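Search this blog
Search

Cables on a small table
19/08/2024
Posted by Edivaldo Fagundes

The room has one supply point worth using, and the surface conduit feeding it is a narrow white one, fixed vertically from the ceiling to a small square box at mid-height. I have left it alone. Chasing it into the plaster was quoted at 2,000 by Dantas, for a run that matches the wall color anyway. There is also a low outlet to the left, which I use for light loads only.

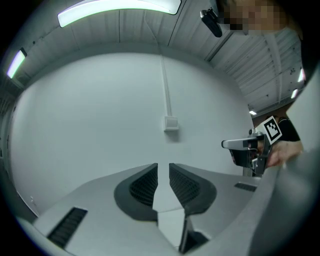
Should surface conduit be painted to match the wall?
Paint it only if the wall is due for paint as well, and sand the plastic lightly first so the coat holds.

The table is a different problem. It is kidney-shaped and white, and it stands against the wall, so anything laid across it ends up at the back edge sooner or later. The power strip sits lengthwise on top. I tried it on the floor in December and moved it back after a week of kneeling. Long white leads get looped loosely, and the black cord gets coiled. Tight winding around the plug strains the conductor at the point where it enters the molding, and I have thrown away two leads for that fault. 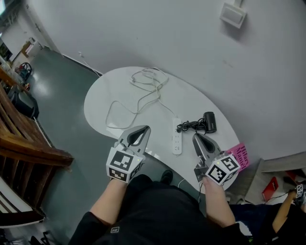
Aisyah Pattinasarany wrote in to say that a strip on a tabletop should be screwed down or at least taped, as a pull on any one lead drags the rest with it. She uses a Julach clamp, 89 for the pair, and considers it overpriced.

I take the point about the pull. A clamp needs a straight edge, and this table has very little of that. Adhesive pads are next. The Hirkon ones are rated for 200 removals, a figure I do not intend to test. The thin wire along the base of the wall stays where it is until I have clips in the right size.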